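Speaker notes: How Porkcombe Secondary Got Its Timetable Back
Hanna Krawczyk, deputy head
Regional schools meeting, Wednesday, second slot after coffee

Slide 1: Title

Say good morning. Give name and role. Mention that the slides will be on the shared drive, so there is no need to copy things down.

Porkcombe is a four-year public high school, grades 9 through 12. We teach in two buildings on either side of a public street. Most of what I have to say comes back to that street.

Slide 2: The two buildings

The older building has the humanities classrooms, the library, the main office and the gym. The newer one was put up for science and technical subjects. Between them is a crosswalk with a signal the town controls. A student who leaves a history room on the top floor and has chemistry next needs nine minutes to get there if the signal is against them. The old timetable gave them five.

Pause here. People from split-site schools will already be nodding.

For years we dealt with this by letting classes start late. Teachers on the science side took attendance twice, once at the bell and once when everyone had arrived. The second count was the one we reported. That was never written down as a policy.

Slide 3: What we measured

Last January we kept a log of late arrivals for one full grading period. The office recorded 3,079 late entries. Igor Witkowska in the math department sorted them by which class the student was coming from.

Most came from street crossings. Very few came from students arriving late from home, which had been the staff's main guess.

Don't read out the table. Point to the second row, periods three and four, and move on.

Slide 4: Options we looked at

First option: longer passing time all day. This added so much to the day that the buses no longer matched. Drinport, the bus company, told us the earliest they could change routes was the following school year.

Second option: block scheduling, with fewer and longer classes. The language teachers did not want it. Their view was that a beginner does better with a short lesson every day than a long one every other day. I agreed with them then and still do.

Third option: keep the eight-period day but group each student's classes by building, with one crossing in the morning and one after lunch. We chose this one.

Slide 5: How the grouping works

Each grade is split into two halves. One half starts in the older building, the other in the newer one. They swap after period two. They swap back after lunch. Passing time at the swaps is 12 minutes. Everywhere else it stays at five.

If asked about teachers: staff who teach in both buildings cross with the students. Only a handful do. They don't have hall duty at the swaps.

If asked about gym: it sits in the older building, so it has to fall in an older-building block. This was the hardest piece to place, and it pushed two health sections into the last period. The health teachers have complained, with good reason.

Slide 6: The software

We used Keltix for scheduling, the same program we had before. It can do the grouping if every room is tagged by building. Ours were not tagged. Tadeusz Urbańczyk from the office did them over the winter break, and found four rooms in the system that had been storage closets for years.

The program will not handle half-year electives cleanly. It treats the second half as a new course and loses the building tag. We fix those by hand. If anyone in the room has a better way, ask them to find me at lunch.

Slide 7: What it did to electives

Be direct about this part. We lost some choice. A student in the half that starts in the older building cannot take a newer-building elective in period one or two. In the first year, 15 students had to give up their first pick. Most took their second. Two families wrote to the board, and one came to speak at the meeting.

We ran the choice forms earlier the next time, before the halves were set, and put students in a half according to what they asked for. That helped a great deal. The forms go home in February now and come back in a week.

Slide 8: Technical subjects

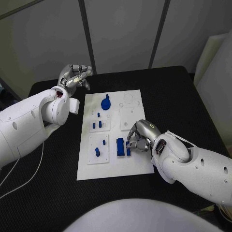
Longer sessions matter more in these courses than in most. Setup and cleanup take time at both ends, and under the old timetable the crossing took more. Roman Zieliński, who leads the technical department, asked for double periods. We could give him doubles for juniors and seniors but not for the lower grades, where the required courses fill up the day.

Freshmen still get single periods. Roman has moved their written work to the days after a swap, when some of them arrive out of breath, and keeps the bench work for the other days.

Slide 9: Lunch

Moving the second swap to the end of lunch meant that everybody was leaving the cafeteria by the same doors. For the first week it was bad. We now release by table, starting with the half that has to cross. The crossing half also sits nearest the doors.

The town lengthened the walk signal at lunchtime after we asked. It took one letter and two phone calls. If your school has the same problem, write to the streets office and not the council.

Slide 10: What students said

Aniela Sadowski on the student council ran a short survey. The main complaint was lockers. A student whose locker is in one building now spends a whole block in the other with no way to get to it. We have moved lockers for grade 9 and will do grade 10 next. The upper grades said they carry everything anyway.

The second complaint was friends ending up in the other half. We don't take requests on that.

Slide 11: Costs

Staff time, mainly. New signs for the stairwells, made by Szewczyk, a print shop in town. One extra crossing guard for the midday swap, paid by the hour. No change to the bus contract.

Slide 12: Still open

Testing days. The halves do not work when a whole grade has to sit an exam in the gym. We go back to the old bells on those days and it is as messy as it used to be.

Snow. Same crossing, slower feet. The office can call a two-minute hold on the bell, and did so several times last winter.

Substitutes. They go to the wrong building. We now print the building name at the top of the sub sheet in large type.

Questions

Leave ten minutes. If there are none, go back to slide 5 and offer to walk through one sample student's day. The printed copies of that day are in the blue folder. Collect the spares on the way out.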